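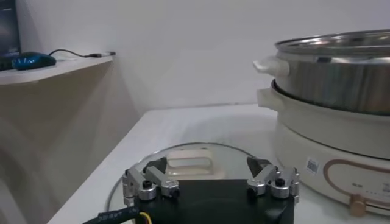 Dean Hebden objected that comparing grippers on lid handles measures the pads more than the linkage, and that the two should be scored apart. The objection is fair, and the score sheet for this unit keeps them in separate columns.

Unit 3. Linkage fingers and parallel jaws

Two grippers are compared on the same arm: the Norneo (pivoted links, angled pads) and the Skodow (parallel jaws, flat pads). The controller is the Hayes in both cases. Do not change its gains between runs.

Approach. Descend with the fingers open and the handle centered between them. A loop handle lying flat offers little height — the pads must close on its ends or sides before the housing reaches the glass.

Wrist camera. At low height the housing hides part of the target. Fix the grasp point before the final descent and hold it.

Record for each run: pad contact, link deflection, slip during lift, tilt of the lid. Steel and glass lids go on separate sheets. Reflections from polished metal upset the edge detector, so log the exposure setting as well.

Reading: Grornska manual, section 22, on pad wear.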